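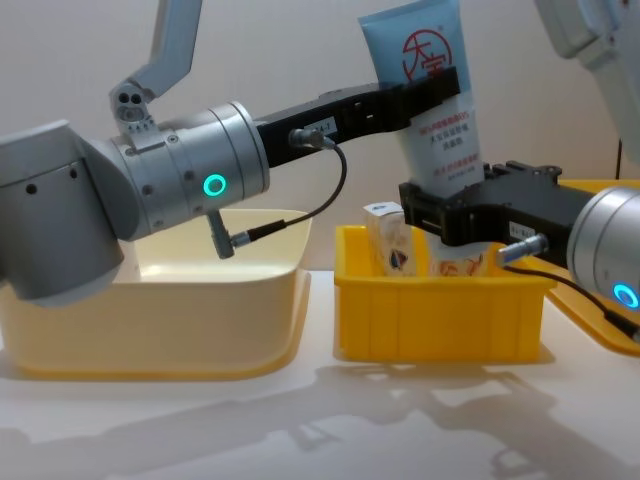
견적 문의 티켓이면 견적만 받으면 되는 거 아닌가요? 1,882만 원이라는 숫자에 그리퍼가 들어가 있는지부터 확인하고 싶습니다. Sedeo 쪽 영업 메일에는 "셀 기본 구성"이라고만 적혀 있어서요. (댓글, 구매팀)

상태: 처리 중
분류: 장비 도입 / 예산
우선순위: 보통
요청 부서: 포장 자동화 파트
관련 업체: Sedeo(셀 통합), Stalteck(그리퍼 및 케이블), Hinojosa(트레이, 빈)

답변드립니다. 좋은 지적입니다! 1,882만 원은 Sedeo의 셀 통합비이고 그리퍼는 빠져 있습니다. 저도 처음에는 포함인 줄 알고 신나서 품의서 초안까지 써 놨다가, 첨부 견적서 10쪽 각주를 보고 다시 열었습니다. 그리퍼와 커넥터 케이블은 Stalteck에서 별도 견적을 받아야 하고, 통합비와 합산한 금액으로 품의를 새로 올리겠습니다.

문제 내용
Gratitetti 라인 증설 예산을 잡는 중인데, 업체 세 곳의 견적 항목이 서로 맞지 않습니다. 같은 케이블이 Sedeo 견적에는 "배선 일체", Stalteck 견적에는 "그리퍼 케이블 세트"로 들어가 있어 두 번 계산될 가능성이 있습니다. 반대로 빈과 트레이는 어느 쪽에도 없다가 Hinojosa 견적에만 나옵니다.

확인한 것
- Sedeo에 배선 범위를 문의함. 팔 내부 배선과 제어기까지의 배선만 포함이라고 회신받음. 손목에서 그리퍼로 가는 외부 케이블은 제외.
- Stalteck 케이블 세트는 그리퍼 한 대당 한 세트. 양팔 구성이면 두 세트를 잡아야 함. 예비 한 세트를 더해 모두 3세트로 요청함.
- Hinojosa 빈은 색상별로 품번이 다름. 노란색과 크림색의 납기가 달라서 발주를 나눌지 검토 중.
- 납기: 그리퍼 29일, 빈은 그보다 짧음. 따라서 전체 일정은 그리퍼 기준으로 잡음.

양팔로 갈지 한 팔로 갈지도 이 티켓에서 같이 정리하려고 합니다. 저는 양팔 쪽이 정말 마음에 듭니다. 튜브 제품은 한쪽이 위를 잡고 다른 쪽이 아래를 잡는 식으로 넘겨받기 동작을 짤 수 있고, 작은 상자류는 팔 하나로 처리하면서 나머지 팔은 다음 품목으로 보내는 구성도 그려 볼 수 있거든요. 생각만 해도 해 보고 싶은 게 잔뜩 나옵니다(그래서 예산이 자꾸 커지는 것도 압니다). 다만 첫 분기에 상자만 다룬다면 한 팔로 시작하고, 증설분을 하반기 예산에 넣는 안도 충분히 괜찮습니다.

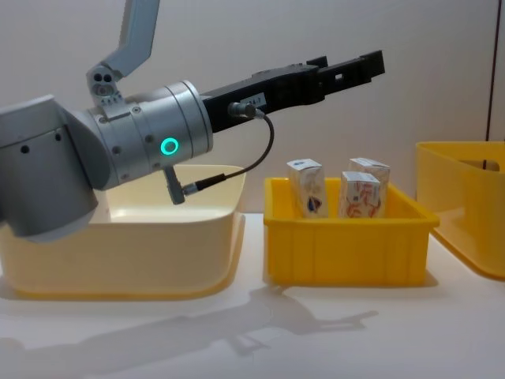 한 팔로 시작할 경우에도 작업대와 제어기 자리는 양팔 기준으로 잡아 두는 게 좋겠습니다. 나중에 작업대를 바꾸면 설치비를 다시 내야 하고, Sedeo 담당 창구에서도 재설치는 신규 설치와 같은 단가라고 확인해 주었습니다. 작업대 비용 차이는 크지 않아서 이쪽은 아끼지 않는 걸로 제안합니다.

빈 배치도 견적에 영향을 줍니다. 깊이가 다른 빈을 섞어 쓰면 그리퍼 손가락 길이를 따로 검토해야 하는데, Stalteck은 표준 손가락 외에는 가공비를 별도로 청구합니다. 우선 얕은 트레이에 상자를 세워 두는 방식으로 표준 손가락 시험을 요청했고, 깊은 빈은 그 결과를 받은 뒤에 수량을 정하겠습니다.

남은 작업
1. Stalteck 수정 견적 수령 (그리퍼, 케이블 3세트, 손가락 가공비 구분 표기)
2. Sedeo 견적서에서 "배선 일체" 문구를 범위가 보이게 수정 요청
3. Hinojosa 색상별 납기표 받아서 이 티켓에 첨부
4. 한 팔 안과 양팔 안의 합계표 작성 후 구매팀 공유

추가 메모 (오후 4시)
Sedeo에서 수정본이 먼저 왔습니다. 금액은 1,882만 원 그대로이고, 외부 케이블 제외라고 명시되어 있습니다. 중복 계산 걱정은 이걸로 해결! 2번은 완료로 바꿉니다. 설치 후 교육 항목이 새로 보이는데 무상인지 적혀 있지 않아 다시 물어봤습니다. 교육은 꼭 받고 싶어서, 유상이면 인원수를 줄여서라도 넣어 볼 생각입니다.

구매팀에 부탁드릴 것은 하나입니다. 세 업체를 한 건으로 품의해도 되는지, 업체별로 나눠야 하는지 알려 주세요. 나눠야 한다면 납기가 긴 Stalteck 건부터 올리겠습니다. 합계표는 7월 예산 마감 전에 이 티켓에 올려 두겠습니다.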